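4.2 Simulated cell and collection of trials

The simulated cell was built to follow our real cell at Briltby as closely as we could manage. We measured the positions of the fixtures by hand and corrected them afterwards with a calibration plate, until the error between the two cells was small enough that the same joint targets could be used in both. The renderer and the contact solver are those of the Boltarik package, with the default friction model. We changed only the time step, which was too long for stable contact between the fingers and a round part.

The task has two stages. In the first stage the arm takes a cylindrical part from the V-block cradle, and in the second stage it places the part between the jaws of the vise. The cradle centres the part in one direction only, so the policy must still find its position along the axis of the notch. This remaining freedom is the main source of difficulty – a small error at the grasp becomes a larger error at the vise.
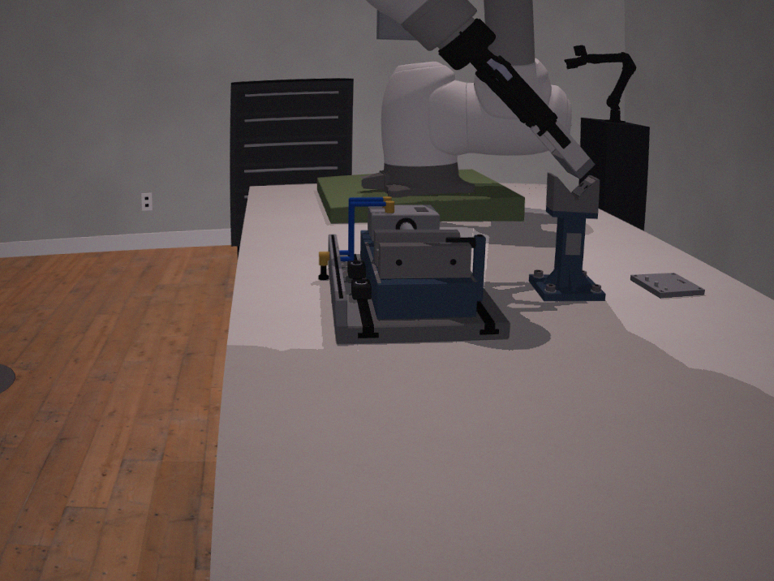

Figure 4. Simulated cell, with the gripper fingers just above the V-block cradle. The vise assembly stands in the middle of the table.

We collected 1261 trials in simulation with a scripted controller. A trial was kept for training if the part reached the vise without touching the upper edge of the jaws, and 660 trials passed this test. The rejected trials were not used in training, but we kept them for the analysis of failures in Section 5. Between trials we changed the colour of the light, the strength of the shadows and the offset of the part along the notch. The positions of the cradle and the vise were kept fixed. We also tried to move the fixtures, but the scripted controller then failed too often to give useful data.

The policy was trained on the kept trials only, and it was then tested in 100 new simulated trials with offsets that did not appear in training. For comparison we trained the Havard baseline on the same data, with the same image size and the same number of steps. Both methods receive the joint angles and one colour image, and neither of them receives the true position of the part.

One limit of this set-up should be mentioned. The blue tubing of the vise is modelled as a rigid body, while in the real cell it bends when the arm comes near. We did not see an effect of this on the grasp stage, but for the placing stage we can not exclude it, and the results of that stage should be read with some care.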